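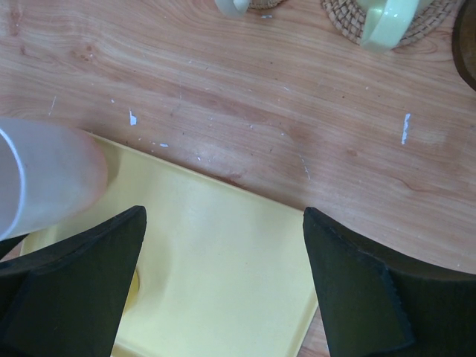

Lab visit: Zustine open day, Prilunmont

Posted 6 June 2026

Quick write-up before I lose my notes. Went up to Prilunmont for the open day at Zustine, the manipulation lab above the old print works. Parking terrible. Coffee fine.

Main thing I wanted to see was the Bassey work. Short version for those who haven't followed it: a policy trained on demonstrations from one table usually falls over when you shift it to another. Different clutter, different light, different wood grain even. Bassey is their attempt to fix that at the data end – same tasks, same arm, but the surroundings get shuffled between demos on a set schedule, so the background never lines up with the motion.

The table

Tabletop setup is all household stuff. Yellow plastic tray, a white translucent cup, mint-green mugs, round woven rattan coasters. Wood is scuffed, little white flecks all over it. They like it that way, apparently, a clean white bench gives you a policy that only works on clean white benches. Black fingers with textured pads on the gripper, and the wrist view is the one the policy leans on most. A side view gets recorded too but they've been dropping it in some runs to see what breaks. Less than you'd think.

Cup to tray, tray to coaster, mug by the handle. Handles are the hard one. From the wrist you often only get part of the handle and the policy has to commit before the rest comes into view.

The result

They collected 2000 demos in April, split in two. Half with the table left alone, half shuffled. Same amount of operator time for each, which I asked about twice becuase it's the bit people fudge. Then tested on 8 layouts neither half had seen. Shuffled policy finished the full task on 7. Fixed-table policy managed 2, and one of those was on a layout very close to its home one, so take it how you like.

Small test, they said so themselves. One arm, one building. No claim yet on whether it carries over to other grippers. A poster in the corridor had a plot of success against number of layouts and the curve goes flat earlier than I expected. Didn't get a photo of the poster, sorry. Asked for the PDF.

Questions from the floor

Somebody wanted to know why not do it all in simulation. Answer was contact – thin cup walls and raised tray rims are a pain to model and the sim policy kept catching the rim. Another question on labour cost. Reshuffling slows the operators, nearly a third of the session goes on moving things. They're writing a tool called Zutholm that picks the next layout for you from what's already been covered, so you don't waste time on near copies. Saw it on a laptop, looks rough, works. No release date.

I asked about failures. They keep the failed demos and label them but don't train on them yet. Would of liked more on that, ran out of time.

Worth going?

Yes if you do data collection of any kind. Probably not for the kids, lots of standing round and the demos run slow. Wear something warm, the upstairs rooms are freezing. Next open day not announced, I'll post when it is.

Related posts
– Notes on wrist views and handles
– Choosing gripper pads: what we tried
– Prilunmont by train, the cheap way
– Reading list: imitation learning on messy tables

We use cookies to remember your settings and count visits. Accept | Manage

Contact | Copyright 2026 | Back to top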